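README for the Kavura alumni letters collection

Last changed 15th August

Kavura is a residential Bible school with one winter term and one spring term. This folder holds the text of letters, visit notes and short news items that former students and volunteer staff sent back to the school office. The files were typed up from paper or copied out of old newsletters.

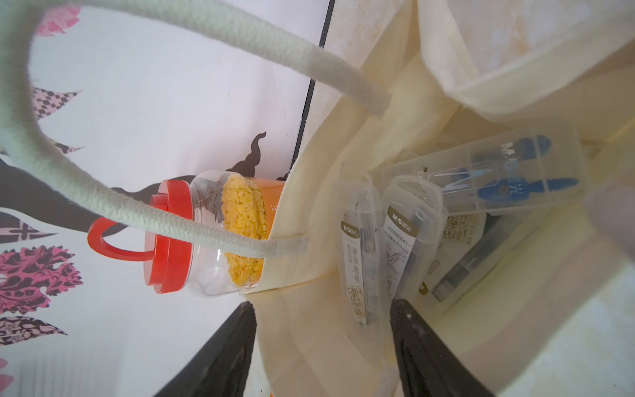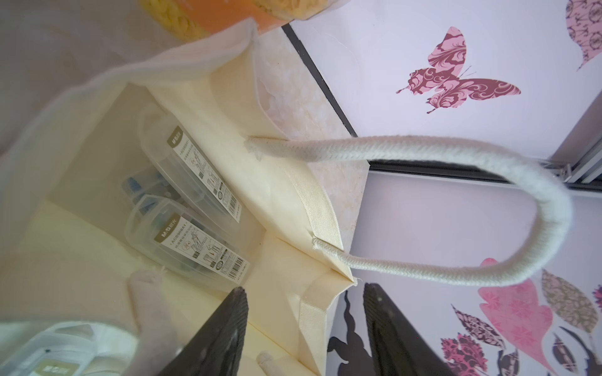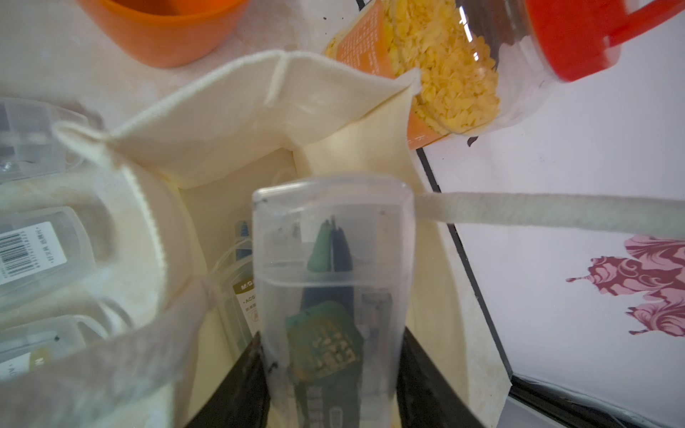
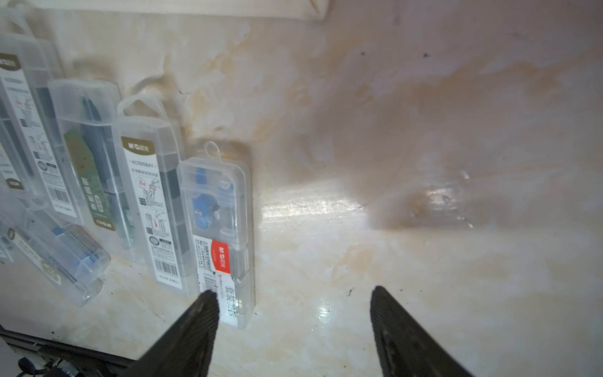 Canvas bag and clear pen cases

What is in the folder

letters.csv has 1,896 rows, one per item. Of these, 1,199 are letters and the rest are visit notes and newsletter items. The column called kind tells you which is which.

scans holds page images for 600 of the letters. The others were typed up first and the paper was sent back to the families who lent it.

places.txt lists the spellings we settled on for house names and outstations. Quintanilla and Prandier are the two dormitories. Zorkitz is the mountain hut used for the March hiking week, and older letters spell it several ways. We left the old spellings in the letter text and put the standard one in the place column.

Columns in letters.csv

id — a plain number, never reused
kind — letter, visit or news
year_attended — first year at the school, blank if unknown
role — student, staff or both
place — standard spelling from places.txt
text — the full item
note — anything the typist wanted to add

How the text was prepared

Spelling mistakes are kept. Many writers were using English as a second or third language, and correcting them changed the tone too much. Line breaks inside paragraphs were removed. Where a word could not be read, the text has a question mark in square brackets.

Surnames were cut to an initial, and street addresses and phone numbers were taken out. Prayer requests that mention someone's health were removed unless the writer agreed to keep them. If you find one we missed, send the id to the office and leave the text out of your message.

Known problems

Almost all the items from the early years come from students who lived in Prandier, so that house is overrepresented.

5 items appear twice with different ids. The note column says "duplicate" on the second copy.

Dates written with numbers only may have the day and month swapped. We did not try to guess.

Use

Former students and staff may read and quote the letters in reunion booklets, talks and school histories. Please ask before putting a whole letter online. The scans are not to be passed on.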